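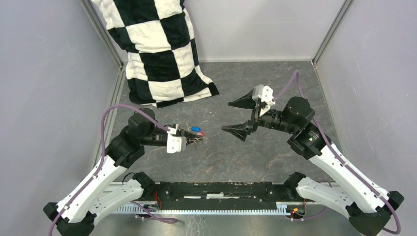
About Sarport

5 min read

Hi, and welcome! I started Sarport in November with one secondhand sewing machine, a kitchen table and a very patient family, and I still can't quite believe I get to write a page like this. We're a small sewing school. We teach grown-ups (and the odd brave teenager) to make things for their homes: pillows, curtains, bench covers, quilts, the lot.

I learned to sew from library books, badly. My first curtains were 20 inches too short and I hung them anyway. So if you're walking in with zero experience and a bag of fabric you bought because it was pretty, you're in good company with me.

What we teach

Most people begin with the Pririk course, our beginner class. It runs over 2 weekends and you go home with a zippered pillow cover and, I hope, a lot less fear of zippers. After that there's Mutiso, the patchwork class, where we cut squares, more squares, and then a few extra squares for the ones that went wrong. I love teaching that one. Matching corners is fiddly, sure, but when a whole row lines up people do a little dance, and I do it with them.

Hinau is our open sewing night. No lesson plan, just machines, good lamps and tea. Bring whatever is sitting half done in your closet. One regular spent the whole winter on a single set of dining chair covers and we all got very attached to them.
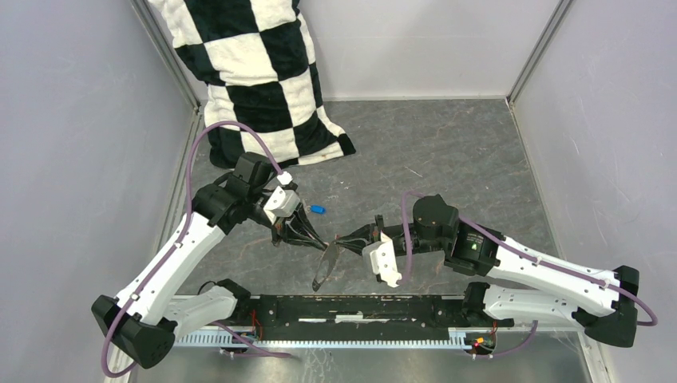 Big black and white squares, always a favorite.

The practical stuff

Beginner courses cost $125 with thread, needles and use of a machine included. You bring the fabric. Plain cotton is easiest for a first project; please leave the slippery satin at home until you've got a few seams behind you! If you'd like to use your own machine, bring the pedal too (you'd be surprised) and the manual if you still have it.

We're upstairs, at the back of the old feed store. The stairs are steep, so call ahead if you need a hand carrying things up and I'll come down.

I also keep a remnant shelf by the door. Take a piece, leave a piece. There's a lot of brown corduroy on it right now and I would really love for someone to adopt it.

New class dates go up on this page first, and then on the paper list by the cutting table.

Last updated Apr 9, 2019

104 shares
20 comments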